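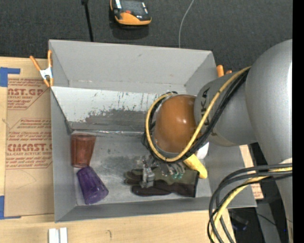
# Gray bin, May – odds and ends

Back on the mixed bin this afternoon. I wanted to get it sorted before the Gidach shelves go up, and of course I got sidetracked by the glove.

The glove first, then. It's the olive green one with the dark brownish-black lower part and the black edge on the cuff, and I still haven't found its partner! I went through both drawers under the Herberg bench and the box by the door and came up with three left-handed rubber ones and a sock. If you have an olive glove living in your coat pocket, please put it back with its friend. For now it goes on my list as "glove, work, single" and I'm not buying another pair until the end of the month.

Tumblers: the reddish-brown one with the ribbed sides is my favorite thing in the whole bin (I know, I know). I looked for more like it in the Numari catalog, the one with 300 pages and no index, and gave up somewhere in the salad bowls. What I'd really like is a set of 6 so we can stop guarding the ones we have. Until then, tumblers get washed by hand, please – the dishwasher upstairs has clouded 2 already and you can't get that off again, I tried vinegar and baking soda and plain scrubbing.

The yellow banana-looking thing I've listed under "food shapes", same page as the bread roll and the lemon. It keeps turning up in the tools box. Food shapes is the blue label, tools is the orange label, and yes, I'm aware the labels are peeling.

The bin itself is fine. The floor of it is pretty scuffed by now, but I wiped it down with dish soap at lunch and most of what's left is real wear. I like the sloping sides for this sort of stuff. The straight-sided tote from Pakzad held more, only everything small ended up wedged in the corners and I was forever fishing it out with a ruler.

List is at line 56 now and I've stopped there for today. Still open:

- partner for the olive glove
- price for more ribbed tumblers, reddish brown if they have it
- new labels, the wipeable kind this time
- decide if food shapes get their own box or stay mixed in with kitchen

On the last one I keep changing my mind. Own box is tidier, but then the kitchen pile gets so small it hardly earns a shelf. Leaning toward keeping them together – scribble in the margin if you feel strongly.

Dish soap is nearly out, by the way.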